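Folding sports clothes on a padded table

Updated 11 December 2022

Shiny team shorts and jerseys slide around on a bare table. A covered surface holds them in place, and it saves the cost of a folding board. This page covers the table first and the folding second.

## The cover

- Use a plain, tightly woven fabric in gray or beige. Bright kit shows up well against it, and so does lint.
- Pull the fabric smooth over the corners before you fasten it underneath. Our first cover was a Fadholm upholstery remnant, and it wrinkled within a month until we redid the corners.
- Wash or vacuum the cover every April.

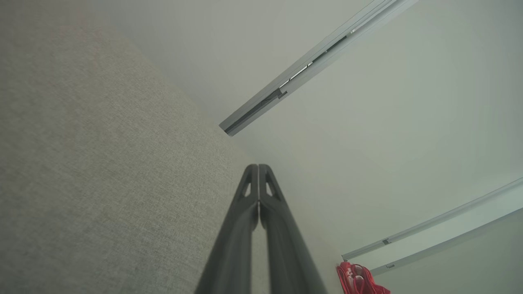
## Before you fold

Empty any pockets and close zippers. Turn everything right side out. Shake each piece once by the waistband or collar, then lay it down and push the creases out toward the edges with flat hands.

Keep the unfolded clothes on the left and work in the middle. One folded piece next to one crumpled piece is plenty on a small table. If you are left-handed, switch sides. 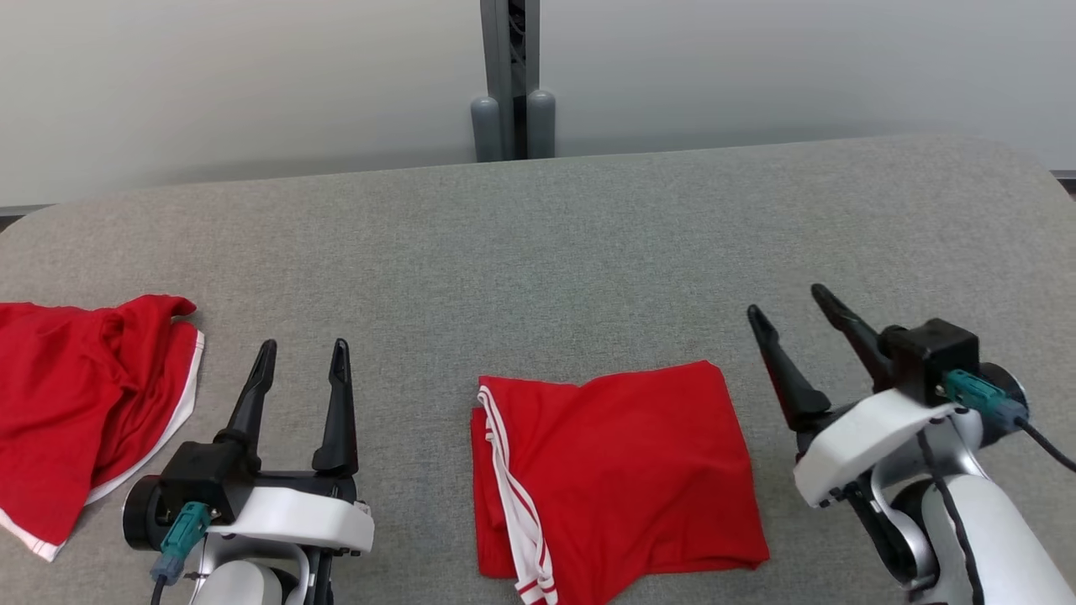
Red and white clothes need a little more care. Wash them cold, and don't leave them sitting damp in a pile, or the red can creep into the white trim. A color catcher sheet helps for the first few washes. The Kenis sheets come in boxes of 100 and we cut them in half for small loads.

## Folding

1. Fold in half lengthwise, side seam to side seam.
2. Line up the trim. A stripe that runs straight tells you the fold is square.
3. Tuck in any point of fabric that sticks out.
4. Fold the bottom up toward the top edge, once for shorts and twice for a jersey.
5. Press down with your palm and move the bundle to the shelf.

Leave a side panel or a bit of trim on the outside of the fold so you can tell the pieces apart in a drawer.
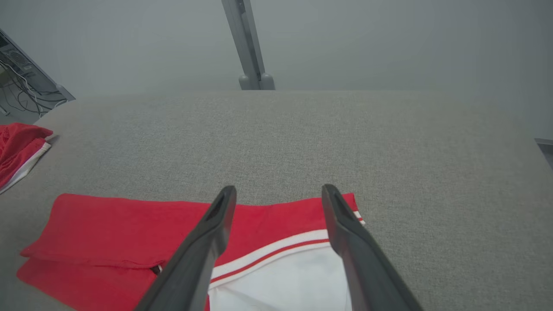

Store the bundles flat, folded edge facing out. Stacks higher than a shoebox lean and come undone. Skip the iron on printed numbers and slick fabrics.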